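Microwave corner at the Vidal building

The microwave has a new home. Following the desk moves in February, staff on the second floor asked for somewhere to heat lunch without going down to the Silari canteen, and space has been found in the side room opposite the stairs. It is open to everyone at Uvora from 7/26/23.

The table is from the old post room and is for the microwave and whatever you are heating. Please keep bags and paperwork off it. The fan stays in the room for the summer and may be moved nearer the chairs on warm afternoons, but lift it by the pole and not by the grille. 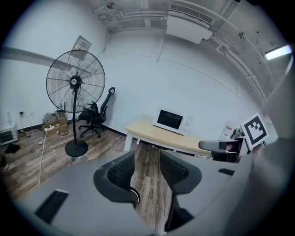 The microwave on its table, with the pedestal fan to the left.

A few requests. Cover your food, wipe the inside after use and take your containers away with you. Cables on the floor are to be tidied next month, so mind your step until then. Please do not plug anything further into the power strip in the corner.

The room can still be booked for short meetings of up to 18 people standing, though not between 12 and 2. To book it or to report a fault, ring the Grurirero facilities desk on extension 2110.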